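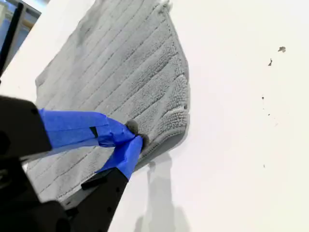 TURNLOW HOUSE RESIDENTS' ASSOCIATION
Minutes of the Meeting of the Furnishings and Laundry Group
Held in the ground floor lounge, 01/06/2018

Present: Chair, Secretary, Housekeeping Lead, Laundry Representative, Representatives for the North Wing, South Wing and Annex, and the Building Manager for items 4 through 8.

Apologies: Representative for the Garden Flats.

The meeting was called to order at 6:45 p.m.

1. Minutes of the previous meeting

The minutes of the previous meeting were read and approved with one correction. Under item 3, "hand towels" should read "bath towels." The Secretary will amend the file copy.

2. Matters arising

2.1 Linen closet, second floor. The new shelf has been fitted. The Representative for the North Wing reported that the door now catches on the front edge of the shelf when opened fully. Referred to the Building Manager (see item 6).

2.2 Shower curtains. Delivery is complete. Two curtains were supplied in the wrong length and have been returned. The supplier has acknowledged the return but has not given a date for replacements.

2.3 Lost property. The box in the laundry room has been cleared. Unclaimed items were held for the agreed period and then passed on. The notice on the wall still gives the old collection hours and is to be replaced.

3. Bath mats for the shared bathrooms

3.1 The Housekeeping Lead introduced the paper circulated before the meeting. The shared bathrooms currently use cotton mats of several ages and sizes, bought at different times. A number are frayed at the hem and the thinner ones move underfoot. The paper recommended a single type of mat throughout the building.

3.2 Three options were considered.

(a) Flat woven cotton mats, as used at present, from Wutitz. These wash and dry quickly. Members noted that they lose their shape after repeated washing and that this is the main source of the complaints received.

(b) A gray microfiber mat with a raised, looped pile in parallel ridges and a bound border, from Skarkis. At the rounded end the stripes turn into a chevron-like pattern. A sample was passed around the table. Members found it soft and liked the plain color.

(c) A shaped wooden slatted mat, from Kopecký. The Representative for the South Wing was in favor on the grounds that it would need no laundering. The Annex Representative considered it too hard for residents who stand at the basin for any length of time, and was concerned about the edges.

3.3 The Laundry Representative asked how option (b) would behave in the building's machines. Looped pile can snag on zippers and hooks if washed with clothing, and lint from cotton towels tends to settle in the grooves between the ridges. The Housekeeping Lead replied that the mats would be washed separately from towels, at a low temperature and without fabric softener, and would be air dried on the racks. Tumble drying would not be permitted until a trial had been carried out.

3.4 The Representative for the North Wing asked whether gray would show marks. The view of the meeting was that a mid gray would show less than the present white. One member pointed out that talcum powder would show more. This was accepted.

3.5 There was discussion of the backing. The paper did not state what backing the Skarkis mat has, and members did not wish to approve a full order without written confirmation that it is suitable for tile. The Housekeeping Lead will obtain this.

3.6 Quantities and cost. The paper proposed 26 mats, allowing one in use and one in the wash for each shared bathroom. The quoted price was $168 for the trial set, delivery included. The Chair asked that the price for the remainder be obtained in writing before the next meeting.

3.7 Resolved: that a trial set of option (b) be purchased and placed in the North Wing bathrooms, subject to confirmation of the backing; that the present mats remain in use elsewhere; and that a report be brought to the next meeting. Carried, with the Representative for the South Wing abstaining.

Action: Housekeeping Lead.

4. Laundry room

The Building Manager joined the meeting.

4.1 Machine 2 has been repaired and is back in service. The seal on machine 4 has been inspected and will be replaced at the next service visit.

4.2 Drying racks. The meeting noted that mats and other heavy items are being hung on the upper rails of the folding racks, which are not made for the weight. Heavy items should be laid across the lower rails only. A wall-mounted rail was suggested. The Building Manager will look at the wall beside the sink — the wall by the window is not suitable, as the pipes run behind it.

Action: Building Manager.

4.3 Booking sheet. Over 79 bookings were entered in April, against a sheet designed for far fewer, and several entries were written in the margin. A larger sheet will be printed. The Annex Representative asked that wash times be kept to 45 minutes in the evening. Members were sympathetic but did not think this could be enforced, and no change was made.

4.4 Mats left soaking in the sink. Two complaints were received. Residents are asked to use the buckets provided. The reminder will go in the newsletter and will not name any floor.

Action: Secretary.

5. Care instructions for bathroom textiles

5.1 The Laundry Representative tabled a draft sheet to be placed on the laundry room door. The following wording was agreed for mats:

Shake the mat outdoors before washing. Do not shake from windows or balconies.
Wash mats with mats.
Cool or warm wash, mild detergent, no bleach, no softener.
Reshape while damp and lay across the lower rails.
Do not cut loose loops. Report them to Housekeeping.
Return to the bathroom only when fully dry.

5.2 The Representative for the South Wing asked that the sheet be in large type. Agreed.

5.3 It was suggested that each mat be labeled with its bathroom number. Iron-on labels were ruled out for the microfiber mats because of the heat. Sewn tape on the underside of the border was preferred, and the Housekeeping Lead will try this on one mat first.

Action: Laundry Representative and Housekeeping Lead.

6. Repairs and fittings

6.1 Linen closet door, second floor. The Building Manager will plane the front edge of the shelf.

6.2 Towel hooks, Annex. Three hooks are loose. Replacement is in hand.

6.3 Extractor fan, South Wing bathroom. The fan is noisy but working. Members asked that it be cleaned before any replacement is priced. The Building Manager agreed, and noted that slow drying of mats in that bathroom may be connected.

7. Disposal of old mats

7.1 Mats withdrawn during the trial will be sorted by Housekeeping. Sound mats will be kept as spares for the other wings. Worn mats will be cut up for floor cloths, with the remainder going to textile recycling.

7.2 The Chair reminded members that residents' own mats are sometimes left in the shared bathrooms and must not be removed without a note being left first — this caused some ill feeling last year.

8. Any other business

8.1 The Annex Representative asked whether mats for private bathrooms could be added to the Association's order at the residents' own expense. The Secretary will ask Skarkis whether single mats can be supplied at the same price. No money is to be collected until a reply is received.

8.2 The key to the linen closet was again missing from its hook for two days. Members are asked to sign the book.

9. Next meeting

The date will be posted on the notice board once the trial mats have been delivered. Items for the agenda should reach the Secretary one week in advance.

The meeting closed at 8:10 p.m.

Signed as a correct record: ______________________ Chair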